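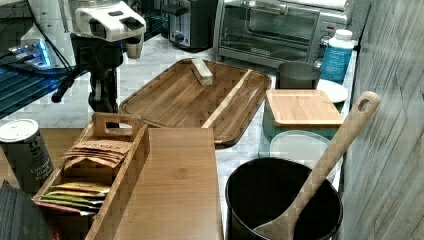 Der Grinside über der Arbeitsplatte, darunter Teekiste, Brettchen und Tablett.

Seit Januar wohnt der Grinside jetzt bei uns in der Küche, und ich bin immer noch ganz hin und weg. Bestellt habe ich ihn als Bausatz bei Drekilis, zusammen mit der Greifersoftware von Lukáč, die man extra kaufen muss (das steht auf der Seite leider ziemlich weit unten). Zusammengebaut war er an einem langen Abend. 35 Schrauben, ein Sechskantschlüssel, eine Kanne Tee.

Was mich sofort begeistert hat: wie ruhig das Ding fährt! Ich hatte mit Gesurre gerechnet, aber man kann sich daneben ganz normal unterhalten. Und das Anlernen macht richtig Spaß. Man führt den Arm von Hand an die Stelle, drückt auf den Knopf, führt ihn weiter, fertig. Nach fünf Durchgängen sitzt ein einfacher Griff meistens.

Ich übe mit dem, was bei uns herumsteht. Teebeutel aus der Holzkiste mit den Lattenseiten, ein kleiner Holzklotz auf dem Tablett, der lange Pfannenwender im schwarzen Topf. Holz liegt ihm, da rutscht wenig. Papierpäckchen gehen auch, solange sie nicht zu eng stecken. Schwierig sind Glas und alles Durchsichtige – den flachen Deckel neben der Vorratsdose hat er bei mir noch kein einziges Mal sauber aufgenommen. Dalibor Pešek aus dem Cakier-Forum hat mir geraten, die Kamera neu zu kalibrieren und das Licht über der Platte zu dimmen. Beim Trinkglas hat das schon geholfen, am Deckel bin ich noch dran.

Zwei Sachen stören mich. Das Kabel ist zu steif und will immer woanders hin als der Arm, und die deutsche Anleitung hört mitten im Kapitel über die Greifkraft auf. Die englische ist vollständig, also lieber gleich die nehmen.

Über 200 Griffe habe ich inzwischen im Protokoll, bei 4000 will laut Anleitung das Gelenk gefettet werden. Das dauert also noch. Als Nächstes kommt der graue Becher dran, und zwar gefüllt – erst mal mit trockenen Linsen.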